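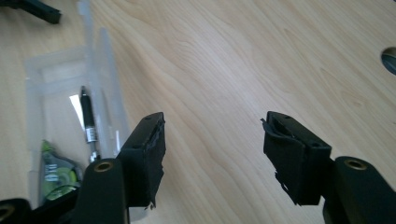 The Ellis desktop in light wood, with the cable grommet near the edge and a clear plastic container standing on the surface.

Ellis 600 work table: long-term review
By Meinir Lougher

The Ellis is the middle model in the Edby range of work tables. I bought mine in February for a bench job that had outgrown a kitchen table: sorting small hardware, light assembly, and a laptop at one end. It ships from the Milthorpe warehouse in two cartons. The top is in one and the frame is in the other, and mine arrived on separate trucks.

Assembly

The frame bolts together with a single hex key. The instruction sheet shows the rear crossbar upside down, so check the slots before tightening. One person can do the frame. Turning the table over needs two.

Surface

The top is pale beige with a soft, flowing grain and a slight sheen where the light falls on it. The sheen is low enough that I can work under a desk lamp without glare. Light-colored parts are harder to find on it than on my old dark bench. Screws and black washers show up well.

Coffee left overnight wiped off with a damp cloth. A dropped file left a dent that I can feel with a fingernail. Clear tape lifted cleanly after a month. I have not tried solvents and the care card advises against them.

Small parts boxes in clear plastic slide more easily than I would like. A strip of shelf liner under each box fixed that.

Cable opening

The grommet is a round hole with a grayish rim. A laptop plug passes through without trouble. A bulky power brick does not, so run the brick underneath and feed the thin end up. The rim on mine was slightly proud of the surface on delivery. I pressed it down by hand and it has stayed put.

There is one opening on this model. If your outlet is on the opposite side, rotate the top before you bolt it on. The pilot holes are symmetrical. The sheet does not mention this.

Stability

With the feet leveled, side-to-side movement is small. Front-to-back movement is noticeable when filing or sawing. Retightening the crossbar bolts after two weeks helped. For hand sawing I would still choose a heavier bench.

Support

I wrote to the Rullville office about a missing foot. A replacement came in a padded envelope, along with a second hex key.

Verdict

A good surface for assembly, sorting, and desk work. Too light for heavy hand tools. The deeper version uses the same frame, so I would expect the same movement from it.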